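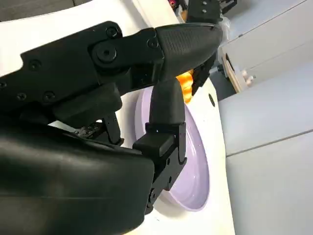
The lavender plate, standing up on its rim

2016-06-21

I have been meaning to write about plates for a while now, and every time I sit down to do it I feel a little silly and go write about tomatoes. But the tomatoes are late this year, so plates it is, and you can blame the weather.

Those of you who have been reading since the old house will remember that we used to have a full set of white dishes from Holtov. They were good dishes. We got 56 pieces, counting the gravy boat and the lids, and they lasted through 13 years of dinners and one very bad move, the one where the kitchen boxes went in the truck first and the bookcases went in on top of them. After that we had an odd assortment of survivors, and I told myself that mismatched was charming, which I do believe, up to the point where you want to stack them. Three different rims do not stack. They lean, and they slide when you open the cupboard door, and one morning in December a salad plate came out to meet me before I had my coffee.

So I started looking for colored plates. I had it in my head that I wanted something soft, a color you could put eggs on and also soup bowls on top of, and I went back and forth between a pale green and the lavender for longer than I would like to admit. The lavender won. It's a pale purple, glossy and shallow, and the rim is just a touch lighter than the rest, which I didn't notice in the store at all and now like best about it. Put it against anything white and that curved edge shows up beautifully. I found mine at the little housewares shop in Viltthorpe, the one next to the place that used to sell yarn (I still miss the yarn).

I will say that food looks different on purple. Scrambled eggs look wonderful! Anything orange looks wonderful too, carrots or cantaloupe or a slice of sharp cheddar. Beef stew does not, and I have gone back to serving it in the old white bowls. Beets I haven't tried yet. I have a feeling they'll either be gorgeous or disappear completely.

Now, the storage question, which is what I really sat down to talk about. I have always stacked plates flat, and so did my mother, and I never gave it any thought. The trouble is that the one you want is always under four others, and a glossy plate shows every little scuff from being dragged out. A few weeks ago I cleared the deep drawer to the left of the stove, the one that had been holding nothing but place mats and birthday candles, and put in a peg rack so the plates could stand up on their edges. The rack is a Tisora and it was not expensive. The pegs move, so I have the big plates toward the back and the small ones up front, and there's a narrow slot left over where the cutting board goes.

Standing them up took some getting used to. For the first few days I kept reaching for the upper cupboard and finding mixing bowls. But I can see every plate now, and I can lift one out without disturbing its neighbors, and the small hands in this house can set the table without climbing on a chair. If you try it, measure your drawer first, with the drawer closed, from the bottom up to whatever is above it. I did not do that. I had to take the big serving plates back out again, and they are living on top of the refrigerator until I think of something.

A couple of you asked about the kitchen towels I mentioned last time. They're the Malik ones, the plain waffle kind, and they have gotten softer with washing. I dry the plates with them by hand and then set them on edge for a few minutes before they go in the drawer, so there's no water sitting around the foot.

I still have one shelf of the old Holtov whites, and I can't quite bring myself to part with them. The gravy boat is staying no matter what. The rest may go in a box for the church sale in the fall, if I can find a box with a decent bottom to it.

Next time, tomatoes, I hope. There are nine green ones on the plant by the steps and I check them every evening.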